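# Last home game at Udside

Udside finished the season in ninth place, which is where they were when the clocks went back. The final home match was against Stastier, who needed a point to stay up and brought more people than the away end usually sees. The attendance was 2,824, the best of the season.

Flora Menzies was in the McIver Stand, in the seat she has had since she left school. It is near the back, behind a pillar that hides one of the penalty spots. She has been offered a move several times and turned it down. Her father sat in the next seat until his knees got too bad for the steps, and he now listens to the commentary at home in Zevstead and rings her at half-time.

"He always asks about the full-backs," she says. "He thinks the radio doesn't tell you enough about full-backs."

There was not much to report in the first half. Stastier kept five men behind the ball and Udside passed it sideways in front of them. The one decent chance came from a long throw that bounced twice in the six-yard box before the goalkeeper fell on it. A man two rows down ate an entire bag of clementines and passed the peel along to the bin.

The second half was better. Udside moved their right winger inside, which gave the full-back room to run into, and the goal came from his cross. It went in off a knee. Stastier equalised ten minutes from time with a header from a corner, and after that neither side tried very hard to win. It finished 1–1 and the away end sang for a good while after the whistle.
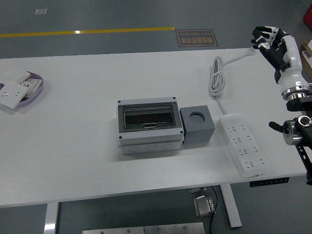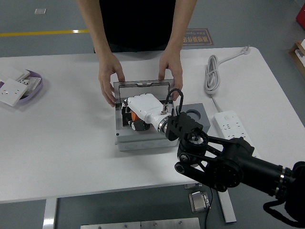

An electrical box on a white table

## Getting there and back

Menzies goes to away matches as well, though not all of them. This season she managed 9, mostly by coach. The longest trip was 263 miles each way for a defeat that was settled inside the first quarter of an hour. She got home at half past two in the morning and was at work by eight.

She keeps her ticket stubs in a biscuit tin and writes the score on the back in pencil. Where the club has gone over to phone tickets she writes the score on a bit of card instead. The older ones have her father's handwriting on them, and he used to add the weather.

## What happens next

The retained list should be out by the end of May. Menzies expects the captain to stay and both loan players to go back. She would like a left-sided centre-half and a striker who can head the ball, and says most of the McIver Stand would tell you the same.

Season ticket forms have already gone out, with the price up slightly for adults and unchanged for under-16s. She has sent hers in. The seat number was printed on it, and in the box marked "Do you wish to move?" she wrote no.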